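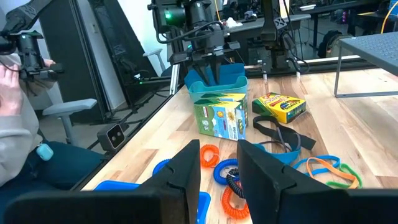

Wrist view over the sorting table, with coil keychains, rubber bands and a teal bin. The operator holds a leader arm at left.

Storkatent Tabletop Recording Station

By Vanderleia Siqueira
Saturday, May 6, 2023
2 min read

The Storkatent is a tabletop station for recording demonstrations by hand. The operator sits beside the table and moves a leader arm, and the follower arm on the rail copies the motion. Each demonstration is saved as one episode, with joint positions and wrist video on the same clock.

Most buyers use it for sorting and tidying tasks with small mixed goods. Soft and springy items are worth including early – coils, straps and rubber bands rarely land the same way twice, and a policy trained only on boxes does poorly with them. Move the bins and trays between episodes too.

The standard kit includes leader and follower arms, rail clamps, wrist cameras and a license for Nultumix, the recording software. Nultumix lets you trim an episode, mark it as failed or add a task label before export. Failed grasps can be kept in a separate folder.

Wagner Sales at our Sampaio workshop used a station through March and kept 1,834 episodes. His advice is to stop after 16 episodes and check the video before going on.

The table and chair are not included. Spare finger pads are sold in packs of two. The older Amuter leader arms will work after a firmware update – write to us before ordering if you have those.

2 comments
16 shares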